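Review: Winditz tabletop oil, the 300 ml can, after two coats
By Sipho Visser
April

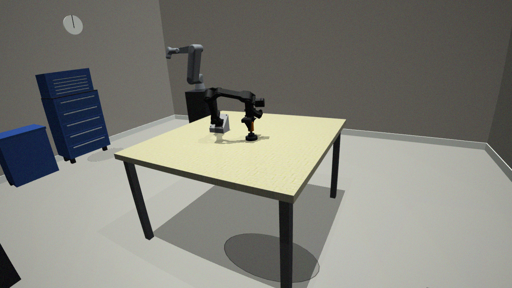

Short version, good oil, bad can. I've put Winditz on two tables now and I'd buy it again, but read the bit about the lid first. Both tops are pale wood, one for us and one for my sister, and pale is where most oils go wrong. They turn orange. The Bekomar stuff I used before did that inside a month and I had to sand the lot off. So what I'm after is a yellow top that stays a pale yellow, grain showing as faint streaks and no more, with the darker brownish-olive edge and charcoal legs doing the contrast. Winditz gets close. A touch warmer than bare wood, no orange so far.

Putting it on. Rag, thin, along the grain, wipe off after ten minutes. The label says twenty. Don't. I left one end the full twenty the first time and it went tacky and grabbed the rag, had to go back over it with a splash of fresh oil to loosen it up. Ten is plenty in a warm room.

Second coat next morning. Hardly took any. Sheen came up a bit, more like eggshell than satin whatever the can says. I like that, you might not.

Smell: strong first evening, gone by the next lunchtime. Windows open. Lay the rags out flat outside to dry, don't ball them up in the bin, they can catch fire. Yes really.

The lid. Terrible. Press-down thing with a lip that fills with oil, then the oil sets and you need a screwdriver to get back in. Bent mine on the second opening. I've decanted the rest into a jam jar and wrote the name on with a marker. For this price I want a screw cap.

How it wears. Water rings: none from cold glasses. Hot mug left a white mark, which faded overnight. Red wine wiped up fine after dinner. Turmeric did not, there's a yellow thumbprint by my chair and I think it lives there now. Pen comes off with a damp cloth if your quick.

Versus Mokgethi hard wax, which I've got on the kitchen shelves. Mokgethi is tougher, no question, but fussier to put on and patching it is a pain, you always see the edge of the patch. With Winditz you rub a bit more on and walk away. For a table that gets used every day I'd take the easy repair.

Ordered from Bollulow, came well packed, no leaks. They only had the small size in stock. It did both tables with a little left over, so dont bother with the big one unless your doing a floor.

Four stars. Would be five with a decent lid.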